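About Bresivel

Hi, I'm Iñaki, and this is the page where I'm supposed to sound professional. Bresivel is a small fan blog about superhero comics, the movies they turn into, and the TV shows I stay up way too late finishing. I started it in March with one post, a very long rant about a cape, and my sister read it twice.

I grew up in Notley, where the only comics for miles were on a spinner rack at the back of Sutcliffe Books. I'd save up for 2 issues at a time and read them on the bus home. Half the time I got part one and part three of a story and had to make up the middle myself (some of my middles were better, I'm just saying).
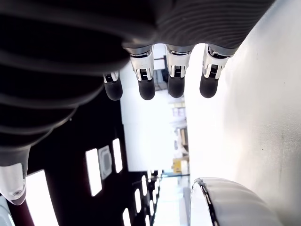 Then Arash Bakhtiari came along. He left a comment telling me I had the order of an entire crossover wrong, and he was right, so I asked him to write for us! He does the back issue column and most of the movie reviews now – I still do the rants. Between us we've put up more than 200 posts.

What else? Reviews usually go up by 4 in the afternoon if I've had lunch. Spoilers are marked at the top for 60 days after a movie opens, and after that you're on your own. We pay for our own tickets and our own comics. If a publisher sends us something free, we say so in the first line.

We also run Fliter, our little newsletter, with release dates, links to other fan blogs we love, and whatever Arash found in a bargain box. It's free and you can quit any time.

Want to write a guest post? Please do! Use the contact form, tell me which character you'd defend to the end, and give me a few days to write back – I read them all, but I'm slow.

Iñaki Barroso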